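Residents' Forum > Shared Facilities > Laundry Room, Doherty Court
Thread: Proposed change to wash temperature and drying times

Doherty_Facilities
Members are reminded that the consultation on the laundry room closes at the end of October. The proposal is to set the four shared machines to a maximum of 40 degrees and to switch off the tumble dryers between 10 pm and 7 am. To date 137 households have been invited to respond and 26 have done so. Comments posted in this thread will be passed to Tercombe Housing together with the written replies.

northstair
I wish to record my support. The dryers can be heard on the second floor well after 11 pm, and the present notice on the door has had no effect. As to temperature, 40 degrees is sufficient for ordinary clothing. Printed cotton in particular keeps its colour better at 30, turned inside out, and should be kept out of the dryer altogether. 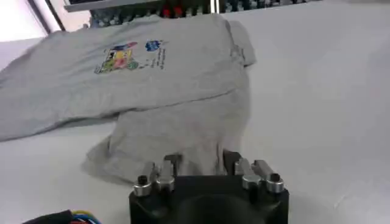

Grey T-shirt with a colour print, laid out on the table.

I would ask that the 30 degree setting be marked more clearly on the panel. At present it is shown only by a symbol which has worn away on two of the machines.

Block_C_Tenant
With respect to the previous contributor, not all residents wash only T-shirts. My household includes a person who must have bedding washed at 60 degrees on medical advice. A limit of 40 would oblige us to use the launderette on Kuker Street, at our own expense. I object to the proposal in its present form and have said so in writing.

Doherty_Facilities
The point about medical need has been noted. Tercombe Housing has been asked whether one machine could be left without a limit.

northstair
I would have no objection to one machine being left as it is. My concern is chiefly with the noise.

ardle_26
May I ask on what basis the figure of 40 was chosen? The Brastovitz machines were fitted at a cost of 799 pounds each and residents were told at the time that the full range of programmes would be available. It seems a poor use of the money to close off half of them.

Doherty_Facilities
The figure was put forward by the landlord with a view to lowering the electricity charge for the common parts. The working papers may be read at the office on request.

lower_garden
The guidance sheet on the laundry room wall has not been revised for some years and says nothing whatever on items other than clothing and bed linen. Residents with young children regularly need to wash things which do not fall under either heading.

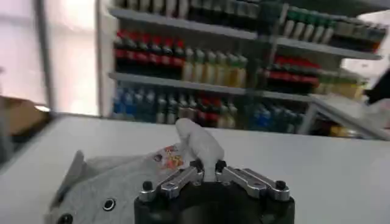

The sheet should in my view be rewritten before any limit is brought in. It ought to state which items may be put in the shared machines, which require a wash bag, and which should be washed by hand at home. A plush toy such as the grey shark has parts that stand out from the body, and these are where the seams take the strain in a fast spin. I would suggest a wash bag, a cool programme and the lowest spin speed, followed by drying flat on a towel. None of this calls for 60 degrees, but it does call for a gentle programme, and I should like an assurance that this will be kept.

Block_C_Tenant
I must disagree on one point. Where a child has been unwell, a cool wash is not always enough, and the label should be followed where it permits a higher temperature. The sheet should say so.

lower_garden
I accept that. "Follow the label" would be a sensible first line.

ardle_26
I remain of the view that the sheet and the limit are separate matters. The sheet can be put right at once. The limit should wait until the electricity figures have been shared with all residents, including those at number 116, who pay the same charge and appear to have been left out of the consultation.

Doherty_Facilities
Number 116 was sent the papers last week - a further copy will be put through the door. A draft of the new guidance sheet will be posted in this section for comment. The thread will stay open until the consultation closes.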